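Home News Local Food & Drink Events Contact

Plekbridge coffee robot off the job after grip fault

If you've been planning to get your morning coffee from the two-armed robot at Lumenta in Plekbridge, hold that thought. The cafe took it off customer orders on February 17, 2022, after one of its hands let go of a full glass over the counter and sent hot coffee over the front edge. I was third in line and got a bit on my boots (they'll live!). One woman ahead of me had a splash on her sleeve, and I'm happy to say she wasn't burned.

The staff call the robot Mara, and by the cafe's own tally she'd served 3695 drinks since opening in December. I've had maybe a dozen of those myself, so I went back the next morning to find out what happened.

Endang Sitompul, who manages the place, walked me through it while she made my flat white by hand. The trouble is in the grip sensing on the right hand, she told me. The fingers are supposed to tighten a little as a glass gets heavier, and on that order the reading froze while the coffee was still coming out. The software figured everything was fine and carried on with the handoff. "It thought it was holding an empty glass," she said. "So it held it like one."

She also pulled up the log for me, which I loved. The same reading had stuck on 18 earlier drinks, every time for a second or so, and each of those went out to the customer without a drop spilled. No alarm is set up for a freeze that short, and Endang wasn't thrilled about that. She wants one before anything else gets fixed.

For now Mara is only working behind a closed counter, with no customers within reach, while the technicians go through the pour and the handoff at slow speed. It's strangely hard to look away from, all those jointed fingers crowding in under the spout with a ribbed glass of coffee. 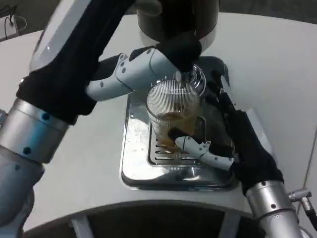 When will she be back?

Endang is hoping for 2 weeks, but she won't promise. The plan is to change the sensor pads, add the missing alarm and put up a clear screen so that glasses get passed through a slot. I think the screen should have been there from the start, and I told her so. She didn't argue!

The cafe is open its usual hours with people making the drinks, and if you were splashed that morning, ask for Endang at the register. She's covering any cleaning bills.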